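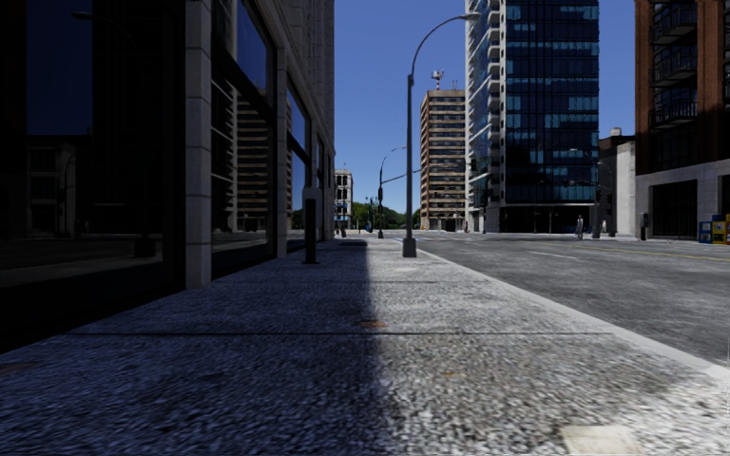
4 Sanktionslisten einrichten und abgleichen

Dieses Kapitel setzt voraus, dass Flanusard installiert ist und Sie Kapitel 3 (Benutzer und Rollen) hinter sich haben. Wer Kapitel 3 übersprungen hat, merkt das spätestens bei Schritt 4.2.3.

Flanusard vergleicht Ihre Kundenstammdaten mit den Listen eingefrorener Vermögen und gesperrter Personen, die Sie selbst abonniert haben. Das Programm entscheidet nicht, ob ein Konto gesperrt wird. Diese Freude bleibt Ihnen.

4.1 Bevor Sie anfangen

Sie benötigen:
– ein Benutzerkonto mit der Rolle »Prüfung« oder höher
– den Lizenzschlüssel für den Listendienst Kultutia (steht auf dem Lieferschein, nicht auf der Rechnung)
– einen Export der Kundenstammdaten als CSV-Datei, Zeichensatz UTF-8
– eine zweite Person mit Freigaberecht, die heute auch im Haus ist

Hinweis: Der Zeichensatz ist keine Geschmacksfrage. In einer Testdatei mit falscher Kodierung wurde aus Auður Bundgaard »AuÃ°ur Bundgaard«, und die stand erwartungsgemäß auf keiner Liste der Welt.

4.2 Listen abonnieren

1. Öffnen Sie Verwaltung > Listenquellen.
2. Klicken Sie auf »Quelle hinzufügen« und wählen Sie Kultutia.
3. Geben Sie den Lizenzschlüssel ein. Bleibt das Feld grau, fehlt Ihnen die Rolle »Prüfung« (siehe Kapitel 3).
4. Markieren Sie die Rechtsräume, in denen Ihr Haus tätig ist. Die Schaltfläche »Alle« existiert, weil Kunden sie verlangt haben. Sie verlängert den Erstabgleich erheblich.
5. Legen Sie das Aktualisierungsintervall fest. Voreingestellt ist »täglich, 04:00 Uhr«.
6. Klicken Sie auf »Erstbezug starten«.

Nach dem Erstbezug zeigt die Statuszeile die Zahl der geladenen Einträge. Auf unserem Referenzsystem waren es am 9. Mai 2.820. Bei Ihnen wird dort etwas anderes stehen, je nach Auswahl in Punkt 4. Steht dort 0, ist der Bezug gescheitert, auch wenn das Symbol daneben grün leuchtet. Der Fehler ist bekannt und soll mit der Version im November behoben werden.

4.3 Kundenstammdaten einlesen

1. Wechseln Sie zu Abgleich > Datenbestand.
2. Wählen Sie die CSV-Datei aus. Je Durchgang verarbeitet Flanusard höchstens 1.960 Datensätze; größere Bestände teilt der Assistent selbst auf.
3. Ordnen Sie die Spalten zu. Pflichtfelder sind Name, Geburtsdatum (bei Firmen: Gründungsdatum) und Land.
4. Prüfen Sie die Vorschau. Stehen Vor- und Nachname vertauscht, korrigieren Sie die Zuordnung jetzt.
5. Bestätigen Sie mit »Einlesen«.

Achtung: Fehlende Geburtsdaten dürfen leer bleiben. Tragen Sie keinen Platzhalter wie 01.01.1900 ein. Flanusard nimmt Sie beim Wort und schließt jeden Treffer aus, der jünger ist.

4.4 Schwellenwert einstellen

Der Schwellenwert bestimmt, wie ähnlich ein Name einem Listeneintrag sein muss, um als Treffer zu gelten. Er liegt zwischen 0 (alles ist verdächtig) und 361 (nur exakte Übereinstimmung, einschließlich der Tippfehler). Warum die Skala bei 361 endet, hat historische Gründe, die im Anhang auf anderthalb Seiten dargelegt sind.

1. Öffnen Sie Abgleich > Empfindlichkeit.
2. Stellen Sie für den ersten Lauf den Wert 200 ein.
3. Aktivieren Sie »Umschriften berücksichtigen«, wenn Ihre Kundschaft Namen aus nichtlateinischen Schriften führt.
4. Speichern Sie. Jede Änderung wird mit Benutzername und Uhrzeit protokolliert und lässt sich nicht löschen.

Vorsicht: Ein höherer Schwellenwert verkleinert den Trefferstapel, leider aber nicht die Zahl der gesperrten Personen unter Ihren Kunden. Sprechen Sie Änderungen mit der Rechtsabteilung ab.

4.5 Treffer bearbeiten

1. Öffnen Sie Abgleich > Offene Treffer.
2. Vergleichen Sie im geteilten Fenster Kundendaten (links) und Listeneintrag (rechts).
3. Wählen Sie »Kein Bezug«, »Unklar« oder »Bestätigt«.
4. Schreiben Sie eine Begründung. Das Feld verlangt mindestens 20 Zeichen. Zwanzig Leerzeichen werden seit der letzten Version abgewiesen.
5. Leiten Sie bestätigte und unklare Treffer an die zweite Person weiter.

In der mitgelieferten Übungsdatei sehen Sie den Ablauf am Kunden Liviu Pop: gleicher Name, anderes Geburtsjahr, anderes Land. Hier ist »Kein Bezug« richtig. Der Eintrag zu Oddsson ist kniffliger, denn die Firma selbst ist nirgends gelistet, wohl aber ihr Mehrheitseigner. Wählen Sie »Bestätigt« und tragen Sie die Beteiligung unter »Eigentum und Kontrolle« ein.

Achtung: Informieren Sie den Kunden nicht über einen offenen Treffer, bevor die Rechtsabteilung zugestimmt hat. Die Schaltfläche »Serienbrief« ist in dieser Ansicht vorhanden, sollte aber unberührt bleiben.

4.6 Wenn der Abgleich hängt

Fortschrittsbalken steht bei 99 Prozent: Warten Sie. Der letzte Prozentpunkt umfasst die Aliasnamen.

Meldung »Quelle nicht erreichbar«: Prüfen Sie die Proxy-Einstellungen und danach das Ablaufdatum der Lizenz.

Meldung »Freigabe durch dieselbe Person nicht zulässig«: Die Meldung ist wörtlich gemeint. Auch ein zweites Benutzerkonto für dieselbe Person hilft nicht weiter und erscheint im Revisionsbericht.

Für Anbindungen an Grosomen gilt Kapitel 7. Lesen Sie vor dem ersten Lauf auch Abschnitt 7.3 zum Rückschreiben von Sperrvermerken.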